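Course Handout 4: Collecting Demonstrations by Hand Guiding and by Remote Control

Required before the second lab. Students who have used only the Hosex single-arm cell should also read the appendix on frame conventions. All trials in this unit are run in the Tamwood simulator with the two-arm tabletop setup.
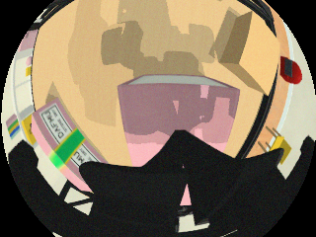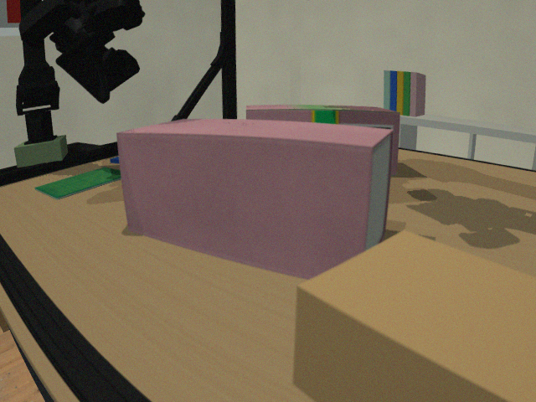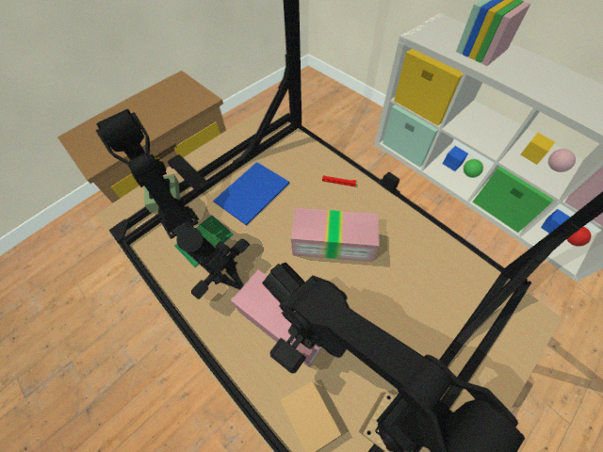 Boxed goods on the Tamwood tabletop, in three camera views.

Why is remote control used for two-arm tasks when hand guiding needs less equipment?

Hand guiding occupies the operator. Moving one arm through a grasp usually takes both hands, one at the wrist and one at the elbow, and the second arm then has to be held still or recorded in a separate pass. Separate passes lose the timing between the arms. With remote control, each leader device takes one hand, and both arms are recorded on a common clock.

1. Terms

Demonstration: one complete recording, from the home pose to the release of the last object.
Leader: the device the operator moves.
Follower: the arm that reproduces the motion, real or simulated.
Observation: everything the policy will be given at run time. Anything the operator could see and the policy cannot is excluded.

2. Hand guiding

The arm is placed in gravity compensation and the joints are moved directly. Joint positions are read from the encoders. The operator feels contact forces through the arm, so insertion and pressing tasks tend to be recorded cleanly. Two problems recur. The operator's body enters the camera views, and the recorded positions are measured positions with no matching commands. The usual remedy for both is to replay the trajectory without the operator and record the replay. A replay that fails the task is discarded.

Hand guiding is not available in simulation. It is covered in the Masach lab.

3. Remote control

The follower tracks the leader joint by joint, or tracks the pose of the leader's tip through inverse kinematics. Joint mapping is simpler and behaves well near singularities, but it requires leader and follower to have similar proportions. Tip mapping allows any input device. The Shibata leaders used in this course are joint mapped.

Record both the commanded and the measured position. Under contact they differ, and the difference carries the grip force. A policy trained on measured positions alone will close the gripper to the surface of the box and stop there, with little or no force to lift it.

Delay must stay constant within a demonstration. Varying delay causes operators to move and wait, and the policy learns the waiting.

4. Procedure

Home both arms and check that leader and follower agree before enabling tracking.
Reset the objects from the seed list. Do not arrange them by preference.
Start recording, then pause for one second.
Complete the task at an even speed. Corrections are kept if the task is completed.
Return to home and stop recording.
Mark the result as success or failure at once.

Each group submits 300 demonstrations. Files with fewer than 2000 time steps are accepted if the task was completed. Failures are submitted in a separate folder and are not graded.

5. Points to discuss

A box grasped at one end rotates about the grip when lifted. State how the second arm could be used to limit the rotation, and what that adds to the observation.

Wrist views are blocked by the gripper during the approach. Compare a policy given wrist views only with one that also has a fixed view.

Reading: course notes, chapter 3, through the section on action chunking. The derivation of the tracking error bound may be skipped.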